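**Second progress report to the Joshi Fund, 27 October 2023**
**Project: Getham repair and reuse workshop**

We've had a very good few months, and I'm glad to be writing this one! The first report was mostly about leases and plumbing. This time there is a real workshop to tell you about, with people in it.

## Where we've got to

The unit on Brirnov Lane is open on 4 days a week, one more than we promised in the application. Since the doors opened we've had 461 visits, and 129 people have come back at least once. That second number pleases me most, as our first bid guessed rather low on return visits and I worried even then that we'd been hopeful.

Repairs are still the main draw. Lamps, toasters and zips come in all the time, and chairs with one bad leg nearly as often. We do keep a list of what we couldn't mend (mostly sealed kitchen gadgets and cheap headphones) and I'd be happy to send it over, as it makes interesting reading.

## The reuse bench

The reuse bench began as a corner table for odds and ends that were too good to bin. It has grown quickly. People bring jars, tins, bottles and offcuts of cloth, and others take them away or make something at the bench. Painted bottles have been a great favourite, and we now have a shelf by the window for finished pieces.

Work on a blue bottle and a yellow one at the bench:
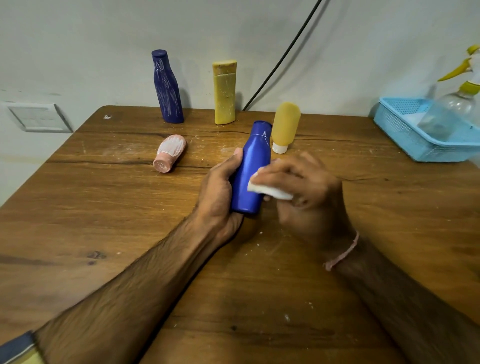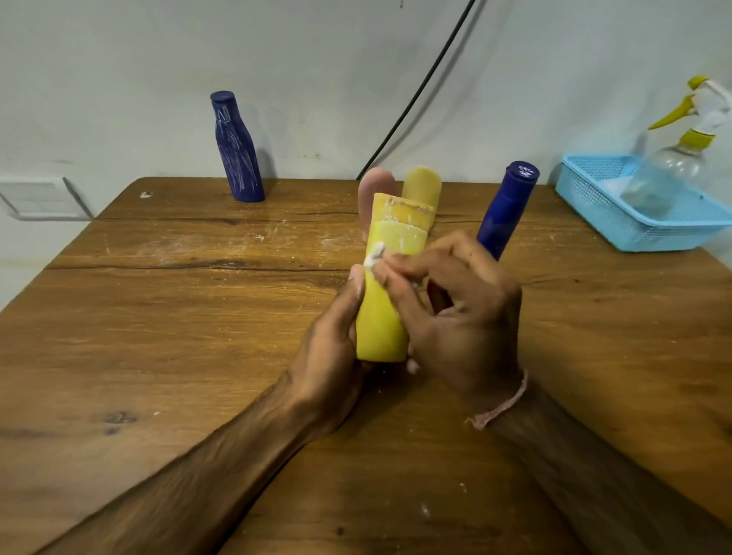
The bench costs us very little to run. Paint is the one thing we buy regularly, and even there we've been given a good many half-used tins. The paint is stored in the metal cupboard your grant paid for, which has also solved the problem of where to keep the glue.

## Money

We have spent £3,931 of the equipment budget so far. The largest item was the second-hand sewing machine, followed by the extractor fan and its fitting. The fan came in dearer than the quote because the outside wall is thicker than anyone thought, and the fitter had to come back with a longer drill bit. We covered the difference by buying used hand tools. They are lovely old things, in most cases better than the new ones we'd priced up.

Skindix, the tool library software, is paid for until February. It does the job well for lending but it's clumsy for bookings, and we still run the repair diary on paper. I'd like to look again at this before we renew - a shared calendar might be all we need.

## What hasn't gone so well

The evening sessions have been slow. We tried them through the summer and often had more helpers than visitors. The bus back towards the estate stops early, and I think that explains a lot of it. We've moved the session to late afternoon for now and the first few have been busier, though it's too soon to say more than that.

The heating is also a worry. The unit was pleasant all summer and is already chilly first thing. The landlord has agreed to look at the back door, where most of the draught gets in, and we've hung a heavy curtain across it in the meantime.

## Next steps

- Start the sewing course, which already has a waiting list
- Get the electrical testing kit checked and put a second person through the training
- Sort out a better sign, as people still walk past us to the carpet shop
- Decide about Skindix before the February renewal

We'd love you to come and see the place. Late afternoon is the liveliest time, and if you have a lamp that needs a new plug, do bring it along!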